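3.2 Sorting and storage of donated garments

The second part of our study concerns the time between the donation of a garment and its sale. We visited two charity shops, in Trusham and in Jodmont, and followed 297 garments from the day they were accepted. In both shops the sorting is done on a table behind the sales room, and the garments are then kept on open shelves until there is space for them. 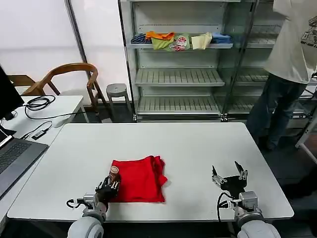
The shelves in Trusham are deeper than those in Jodmont, and this has an effect on the waiting time. A garment placed at the back of a deep shelf was often forgotten, even when it was of good quality. Hendricks has described the same problem in school uniform exchanges, and he proposed that each pile should be no higher than five pieces. We adopted this limit in October – the staff accepted it without difficulty.
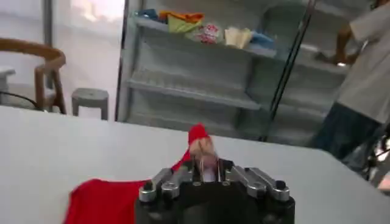 Figure 2. Corner of a red cloth held above a white tabletop.

Of the garments followed, 117 were knitted. Knitted pieces are heavier for their size and they lose their shape on hangers, so both shops prefer to keep them flat. The disadvantage is that the customer sees only the upper part of the pile and must disturb it in order to find a size.

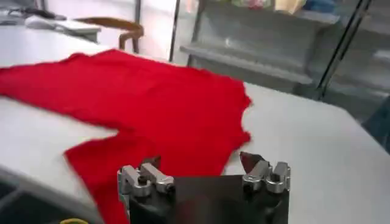

In Jodmont the manager solved this by writing the size on a paper band, which is put around each folded piece. The bands are cheap, but they tear easily and must be replaced after a busy Saturday. The Trusham shop tried the bands also and gave them up, as the customers left them on the floor. 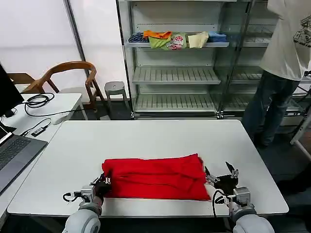
Colour was recorded for every garment, using the simple list of names given in Section 2. We had expected that bright colours would be sold sooner than grey or brown ones. This was true for children's clothes only. For adult clothes the size was more important, and the larger sizes left the shelf first in both shops. The results for coats are treated separately in Section 3.3.

5 shares
2 comments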